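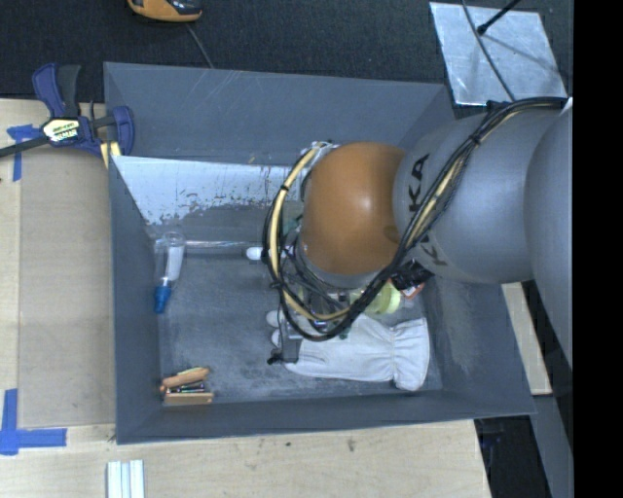

Fig. 1. Bin picking cell, arm over the bin, glove at lower right.

Handout 4: The snagged hose
By Vasilis Shehu
February
2 min read

This week's fault comes from the Flunasden picking cell. The arm stopped in the middle of a pick with a joint torque error. The log had 2,251 picks before it, and some 80 of the last ones showed a slow rise in wrist torque. The alarm limit was set too high to catch that.

Cause: the hose and cables at the wrist had been tied with too much slack. When the wrist turned past a certain angle on a low pick, the loop caught on the gripper and pulled tight. The controller saw the load and tripped. It did its job, but late.

Look at Fig. 1 and note how the lines run past the orange joint cover and loop around its left side. Find the two black ties, one on the gray link and one on the hose. Then sketch where you would add a third and say what it does to the wrist's range.

What was done wrong after the stop:
- The operator pressed reset 2 times without looking at the wrist.
- He then reached into the bin with the drives still on. This is the serious part. A stopped arm can still be powered.

Correct order: emergency stop, lock out, check the lines by hand, free the loop, jog at low speed, then restart.

Read pages 1 to 12 of the Folimside manual before Friday.

Comments

Fatos Kadrić: We had the same error at Trajkovski. A shorter loop fixed the snag but the hose wore through at the tie.

student_m: Is the sketch graded?

V. Shehu: Yes. Pencil is fine.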